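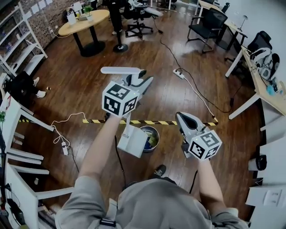 Walkaround checklist, ground floor workroom

Spaces > Dandora > Ground floor > Checklists
Overview Checklists Keys Contact

Form 27, June. Mark each line OK, FIX or WATCH. Comments are welcome, poetry less so.

1. Power strips and cords - FIX. White power strip on the floor at the left with its cables in a tangle, another farther back with cords heading for the desk. Tie up the slack and get both strips off the walking route.

2. Hazard tape - WATCH. Yellow and black, very stern, and in more than one piece. Either join it up or decide what it is warning us about.

3. Steel bin - WATCH. Round, standing out on the floor near the tape. Yellow and blue items inside. Move to the wall.

4. Round table - OK. Plant and paper bag. The plant has passed every inspection so far, which is more than the cords can say.

5. Notes on brick - OK. Keep paper clear of anything warm.

6. Ceiling lights - OK. Report flicker to Wurkik, quote unit 434, allow 2 working days and some patience.
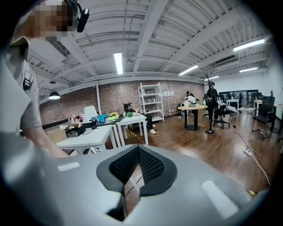 Item 6, lights on. Shelving against the brick wall, mostly empty.

7. Shelving - WATCH. Plenty of room on it, so the floor has no excuse. Shelf limit is 130 lb, heavy things low. Check wall fixings by hand.

8. Desks - OK. Keep the gaps between them passable.

Return to the Skuvik tray by 4 p.m. Items 1 and 3 get looked at again next round.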